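Cleaning and storing records at home

We use cookies to remember your settings and to count visits. By carrying on you agree to this. Accept / Manage settings

Updated Mon 25 April

Most of the damage done to records happens between the shelf and the turntable. The tips on this page are for ordinary collections kept in ordinary rooms, and everything in them can be done with things from a chemist, a supermarket and one decent record shop.

Handling

Wash your hands and dry them properly. Hold the record by the edge and the label, never with fingertips on the grooves. Slide it out with the inner sleeve slightly bowed so that the paper doesn't drag over the playing surface. Put it back the same way, with the opening of the inner sleeve facing up inside the jacket, so the record can't roll out when you pull it from the shelf.

Don't leave records on the platter with the lid up. Dust settles on them within the hour, and the next time you lower the needle it gets pushed along the groove.

Opening sealed records

Shrink wrap left on a jacket can tighten over the years and bow the cover, and the record with it. Take it off. Run a thumbnail along the open side of the jacket, or rub that edge quickly against a trouser leg until the film splits. If there is a hype sticker you want to keep, cut round it and slip it inside the outer sleeve.

Keep kitchen knives out of it. A blade goes through the film and into the card before you feel any difference, and if the record has slipped towards the opening it will go into that as well.
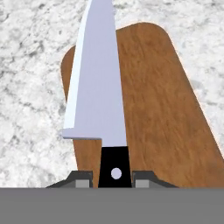

A kitchen knife, best kept for the chopping board.

Dry cleaning before each play

A carbon fibre brush is enough for everyday dust. Start the platter, rest the bristles lightly across the grooves and let the record go round 3 times. Then tilt the brush and draw it slowly off towards the outer edge. Pressing harder only bends the bristles. Clean the brush by flicking it against its own handle, and don't touch the bristles, as skin oil goes straight back on the next record.

Clean the stylus too. Brush from back to front only, with the small brush that came with the cartridge. Brushing from side to side or front to back can bend the cantilever, and that means a new stylus.

Wet cleaning

Second-hand records nearly always need a wash, whatever the seller says about the condition. You need:

Distilled water (not tap water, which leaves limescale in the groove)
A few drops of plain washing-up liquid, unscented if you can find it
2 soft microfibre cloths, one for washing and one for drying
A clean towel
A dish rack with rounded prongs

Lay the towel flat and put the record on it. Dampen the first cloth with the water and washing-up liquid and wipe in the direction of the grooves, a section at a time. Keep the label dry. Rinse with a fresh cloth-full of plain distilled water, going over it twice, then pat with the dry cloth and stand the record in the rack. Leave it until it is completely dry before it goes near a sleeve. Overnight is safest.

Do not use alcohol on shellac 78s. It dissolves them. Plain distilled water and a quick dry is all they should get, and don't leave them standing wet.

I have used the Zindisum bath cleaner as well, the kind where you turn the record by hand between two brushes. It is good on records with years of grime and not worth getting out for one or two. Change the fluid after 8 records, sooner if it looks cloudy.

Choosing a place to wash them

Clear the surface completely before you begin. A kitchen worktop is a good height for the job and easy to wipe down, but grit and crumbs collect there, so wipe it and dry it before the towel goes down. Hard surfaces are unforgiving if a record slips, and on a marble worktop the towel should be folded double. Move anything sharp or greasy to another room or a drawer. 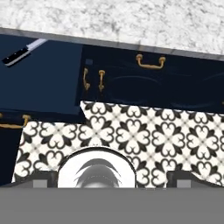 Records should never be left to dry flat. The side underneath stays damp, and whatever is on the surface sticks to it. If you haven't got a rack, hold the record upright by the edges for a minute to let the worst of the water run off, then lean it on a clean towel against something that won't scratch. Look over every surface first, cupboard fronts and panels included. A knife lying on a plain navy panel is easy to see, but its black handle would be a lot harder to pick out beside a black record. Light-coloured towels help with that — you can see at once what is on them, and you can see the dirt coming off.

Sleeves

Throw away split or dusty paper inners. Anti-static sleeves lined with soft plastic are the best replacement. If the original inner has lyrics or credits printed on it, keep it in the jacket behind the new one. Avoid old PVC outers, the thick ones that smell. They can react with the vinyl and leave a haze that doesn't wash off. Polythene or polypropylene is fine. The Lysenko outers are a little wide for single jackets but fit a gatefold well.

Shelving

Store records upright and reasonably snug. You should be able to pull one out without dragging its neighbours along. If they lean, add a divider. If they are tight enough to leave a ring on the cover, take a few out.

Vinyl is heavy, so check what your shelf is rated for. My own are in Nernadance cubes with a back panel screwed on, which stops them racking sideways. Keep them off outside walls and well away from radiators. In November, when the heating goes on, I move the bottom row further from the pipe.

Boxes on a garage floor will pick up damp. A friend's jukebox singles spent a winter in a garage at Skoltville, and the labels came up in brown spots. The records still played. The sleeves went in the bin.

Flattening a slight warp

Put the record in a clean inner, sandwich it between two sheets of thick glass and leave it in a warm room for a few weeks. Don't use the oven. Dish warps sometimes come right this way, edge warps seldom do, and plenty of records with a visible wobble play perfectly well as they are.

Get new tips by email once a month. Enter your address to subscribe. You can unsubscribe at any time.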